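Two trays for the small things

On Saturday I bought two trays. My sister laughed at me on the phone when I told her this was my news, but it is my news and I am going to write about it, so if you came here for the travel posts you can skip this one. The next one will be about Prillmont, I promise.

For the new readers: I moved to this town in September, into an apartment with a kitchen, one big room and a hallway which is longer than it needs to be. Before, I lived for many years in a house with an attic. In an attic you never have to decide anything. You carry the box up, you close the door, and the box is there until somebody dies or moves. I moved. So now I have to decide, and I do it slowly, mostly in the evenings, with the radio on.

The big things were easy. The wardrobe did not fit in the elevator, so it went to a neighbor's son. The two armchairs came with me. But the small things! Buttons, screws, picture hooks, the little keys that open something but I do not remember what, rubber bands, stamps from countries where I never was, batteries, pencils of four centimeters. They lived in my kitchen drawer, in the jars on the windowsill, in my coat pockets and in a cookie tin with a painted horse on it. When I needed a screw I had to pour the whole tin on the table, and afterwards I pushed everything back with the side of my hand, together with bread crumbs.

My old method for sorting was to make small heaps on the tablecloth. I think many people do this. The heaps are fine for ten minutes. Then the phone rings, you pull a little on the cloth with your elbow, and the buttons visit the screws. I have lost a whole evening in this way, and I said some words in my own language which I will not translate.

It was Ward Van Damme who told me about sorting with trays. Ward has the repair shop under my apartment (he does clocks, sewing machines, now and then a radio), and he works the whole day with parts smaller than a grain of rice. I went down to ask if he could use a bag of screws. He did not want my screws. He asked how I was sorting them, I explained about the tablecloth, and he looked at me like a doctor looks at a man who takes his medicine with beer.

"You need two trays," he said. "One is from, one is to."

I asked if it would not be better to have many small boxes, one for each kind of thing. He said many boxes is for the end. In the beginning you have only one question: is it this, or is it not this? Everything mixed goes in the first tray. You look for one kind only, let us say buttons, and each button goes across to the second tray. When there are no more buttons, you empty the second tray in a jar and begin again with another kind. He also said the trays must have different colors, so the hand knows where it is going even when the head is tired.

I went home and thought it was too simple. Then I read half of the night about sorting, on all kinds of websites, and I found again and again the same idea.

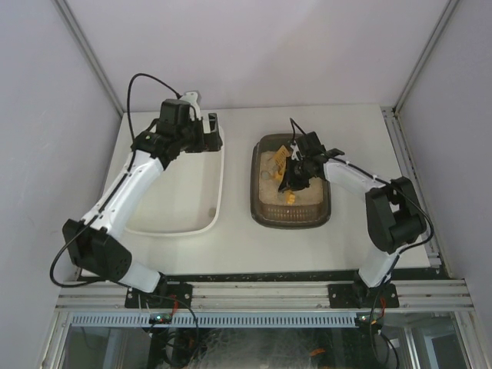
White tray on the left, brown see-through one on the right, side by side on a white tabletop.

I like very much how calm a white table makes everything. My kitchen table is dark and has a pattern in the wood, and a small brown screw disappears on it completely. The closest I can come to a white surface is an old bed sheet folded in four, but then I am back with cloth and elbows. For now I have put a piece of white cardboard under the trays, with tape on the corners. It is not beautiful. It cost nothing.

About the buying. I went first to the Tanoli store behind the train station, where they have a long wall of plastic things. I wanted something shallow, with a rim high enough that a button does not jump over it, but low enough that my wrist can rest on it. This is more difficult to find than you would think. Most boxes are made deep, for putting away and closing. A deep box is bad for sorting, you see only the top layer and you dig like a dog. I stood there with a box for sweaters in my hands and a very friendly young man asked me if I was storing sweaters. I said no, buttons. He went to find a colleague.

The colleague sent me to the kitchen department, and there I found a white tray with rounded corners, from Dromano. The rounded corners are a good point. In a square corner you cannot get the last bead out with your finger, you have to turn the whole tray over. In a round corner your finger just sweeps it along. For the second tray I wanted a brown one you can see through a little, but they had only blue. So mine is blue. Ward says blue is fine. He says he has one in orange and it hurts his eyes but he never confuses it.

Then I started, and I started wrong. I emptied the horse tin, the drawer and all the jars together in the white tray, because I was enthusiastic. It was a mountain. With a mountain, a tray is the same as a drawer. So I put back most of it, and took only as much as covered the bottom in one thin layer. This is my first advice, if you want to try it: one layer, and if you can see a piece of the bottom between the things, even better.

My second advice is to begin with the kind you have most of. I began with the stamps, because they are pretty, and it took me an hour to look at them and the tray was still full. Then I did the buttons, and suddenly there was air in it. I have 412 buttons. I know this because I counted them, which was not necessary, but the counting was pleasant and the program on the radio was about the opera. Many of them are from my grandmother's coats. There is one large green one that I remember from my childhood, from when I sat on her lap and turned it and turned it until the thread broke. She was not angry. She sewed it back on and let me begin again.

Third advice, and here I disagree with Ward. He works with tweezers. I tried to use tweezers and I was slower and also in a bad mood. Fingers know a button before the eyes do – a shirt button is cool and thin, a coat button is heavy, and a button covered with fabric is a bit warm already. With the screws it is another matter. There I used a magnet at first, but the magnet takes everything, also the nails and the paper clips, and then you stand with a metal hedgehog in your hand and you must sort the hedgehog.

The keys I have not solved. I have a small jar of them now, and I went through the apartment and tried them on everything that has a lock. One of them opens the cookie tin. I did not know that the cookie tin had a lock! It is hidden under the tail of the horse. The others open nothing here. They must belong to things in the old house, or to things of my parents, or to suitcases that are gone. I cannot throw away a key. It feels like hanging up the phone while somebody is still talking.

What I did throw away: the dead batteries (to the collection box at the supermarket, please, not in the trash), the rubber bands that had become hard like pasta, and the pens. I kept three of the very short pencils.

For the people who asked me in the comments last time how I keep the evenings short: I set the kitchen timer for 40 minutes, and I stop when it rings, even in the middle of a kind. This is where two trays are really better than heaps. You can stop. Everything "from" is in the white one, everything "to" is in the blue one, and I put the one on the other and slide them on top of the refrigerator. The next evening I take them down and the work is there exactly as I left it. With the tablecloth I could never eat dinner until I finished, and sometimes I ate dinner standing, next to the buttons.

The jars for the finished kinds are just jam jars. My friend in Harkum sent me a link to a beautiful cabinet with small drawers, with a brass handle on each, and I looked at it for a long time. It holds, they say, almost 3000 pieces of "hardware or treasures". But it is expensive, and I think if I had so many drawers I would start to collect things to fill them. Also I have a lot of jam jars, and they were in the way too. I write with a marker on a strip of paper tape: BUTTONS DARK, BUTTONS LIGHT, SCREWS SHORT, SCREWS LONG, HOOKS. One jar says MAYBE. Ward saw it when he came up for coffee and he said that a sorting man does not have a jar MAYBE. I asked him what is in the metal drawer under his workbench, the one that he closes with his foot, and he drank his coffee.

Still waiting are the stamps and a bag of beads from my daughter, who is now thirty-four and says she does not want them. I will do the beads this week. They are very small and they roll, so I am thinking of putting a thin kitchen towel in the bottom of the white tray, to stop them. If somebody has tried this, please write me if it works or if they only get stuck in the fabric. And if you know what kind of lock takes a flat key with a round head and the number 3915 on it, write me about that also.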